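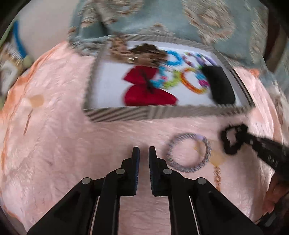

4 min read

Questions I get about winter homestays

I spent a winter in Kumik, and my inbox has been full of the same questions ever since. So I'm putting my answers in one place!

How cold does it get in the rooms?

Colder than you think. Most houses heat one room with a bukhari (a metal stove with a pipe going up through the roof) and everybody lives in it until spring. The bedrooms get nothing. I slept in a hat the whole time and was fine by the second week.

Should I bring my own blankets?

Your hosts will pile more on you than you can lift. I'd bring a sleeping bag liner and a hot water bottle, and leave the big stuff at home. If you get cold feet like me, pack down booties.

Can I wash things?

Socks and underwear, yes, in a bucket. Anything thick takes days to dry, so don't start on a fleece the night before you leave. I did, and carried it home frozen in a plastic bag.

How much cash do I need?

More than you'd expect, and in small notes. I paid for nearly everything with 500s and ran out of them first. Ask your host for the room rate before you go, and check whether meals are included (mine were).

What about food?

Lots of barley, potatoes, dried greens and butter tea. Bhupendra Shakya, who I shared a room with for 5 nights, lived on peanut butter from home. I liked the tea, but try a small cup first because it gets refilled the second you put it down.

Is there a bathroom?

It's a dry toilet, usually upstairs, and you'll want a headlamp. Go before bed. Trust me on this one.

Can I charge my phone?

Sometimes. Keep the phone and a power bank inside your sleeping bag at night or the battery drops like a stone.

Do you take bookings?

I don't, sorry! Asif Warraich helped me with my route and I can pass your note along to him if you write to me. Best time to ask is before October.

Contact | © Skamunow | Back to top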